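Home Syllabus Readings Handouts Contact
Search this site... Go
Last updated: April

Handout 4: Stacking, nesting, and the dish cupboard
Household Management, evening section - Fuseini Aryee

Okay, so last time we finished pots and pans, and I promised we'd get to the plastic dishes, which is the part everybody groans about.
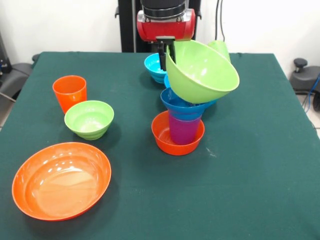
I grew up in a house where bowls and cups all went into one big pile and you took your chances when you opened the door. I still love a bright plastic bowl (my own cupboard is mostly Stoda, with a few old Tumadano cups I can't part with!) but I've gotten a lot pickier about what goes on top of what.

Two words I'll use all evening. Nesting is a dish sitting down inside another one of the same shape. Balancing is a dish resting on the rim of something else. A cup standing up in a wide, shallow bowl with a second bowl on top of the cup is a bit of both, and it's the upper bowl you want to watch - it only has the cup's rim to rest on.

What I'd like you to try at home:

Pull everything out onto a table. I put a cloth down first so things don't slide around.

Sort by shape before you sort by color. I know, the colors are more fun.

Widest bowl goes at the bottom, always, and then work down in size. If a bowl rocks when you tap the rim, take it out and give it its own spot.

Cups get their own row. If you're short on shelf space you can stand one in a bowl, but then please don't build on it.

Big deep bowls go in last and come out first. Mine is 43 centimeters across and lives on top of the fridge.

Scuffs on the inside of a bowl are fine for fruit or snacks. I keep a scuffed one for clothespins.

For next time, measure your shelf height and bring the number with you. Also read the Orkeck booklet up to page 20, and skip the chart on glassware, we'll do that together.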